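4. Setting up the Trundow kitchen scale

Before you start, take everything out of the carton and remove the film from the weighing plate. Keep the carton until you have finished the first calibration.

1. Turn the scale over and open the battery cover.
2. Fit the two batteries supplied, matching the marks inside the compartment.
3. Close the cover until it clicks.
4. Place the scale on a hard, level surface. Carpet and cushions will give false readings.
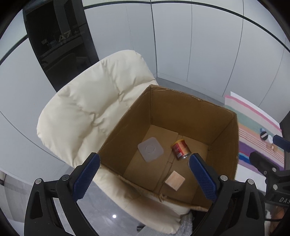 5. Press ON and wait for the display to show 0. This can take up to 12 seconds the first time.
6. Press UNIT to switch between grams and ounces. The scale keeps your last choice when it turns off.

Note: If the display shows "Lo", replace both batteries together. Do not mix old and new.

4.1 Calibration

Calibrate once after set-up, and again if you move the scale to another room – a cold pantry, for instance.

1. With the plate empty, hold UNIT until "CAL" appears.
2. Put a 1,000 g weight in the middle of the plate.
3. Wait for the beep, then lift the weight off.

If "Err" appears, go back to step 1 and check that the plate is not touching a wall or another appliance.

Caution: Do not put the scale in water. Wipe the plate with a damp cloth and dry it before use.

Battery types and spare plates are listed in section 7.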